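Hasov Paint Adds 22 Wall Colors to Its Interior Range

HASOV, October 19, 2026 – Geltatska, the paint maker based in Hasov, is adding 22 colors to its Fesness line of interior wall paint. The new colors bring the Fesness range to 79 and are on sale from today at the company's own store and through its dealers.

Most of the additions are quiet shades: grayed greens and blues, clay, oatmeal, and several off-whites. Customers had been asking for more choices between the very light colors and the strong ones, and the company's color staff worked on that gap from April until the end of the summer.

All of the new colors come in matte and eggshell. Matte is meant for bedrooms, living rooms and ceilings. Eggshell can be wiped down and is the better pick for hallways and kitchens. Cans are sold in quart and gallon sizes, and a gallon of either finish costs $33.

Three older colors that sold slowly have been dropped. Dealers can still order them as a custom mix through the end of the year.

Geltatska has also reprinted its color card. The new card groups shades by depth, from palest to darkest, and each chip is larger than before. Cards are free at the counter.
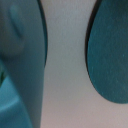

Fesness customers often ask which trim color goes with a mid-tone wall. The company's advice is to keep the trim pale and a little gray, as bright white can look harsh next to a softened color. Muted teal beside light gray, as seen here, is one pairing that follows this advice. Painters should try both colors on a board and look at them in daylight and lamplight before buying full cans.

The full range is stocked at the Geltatska store in Hasov and the dealer shop in Khalaf. Another 27 dealers carry the color card and can order any shade.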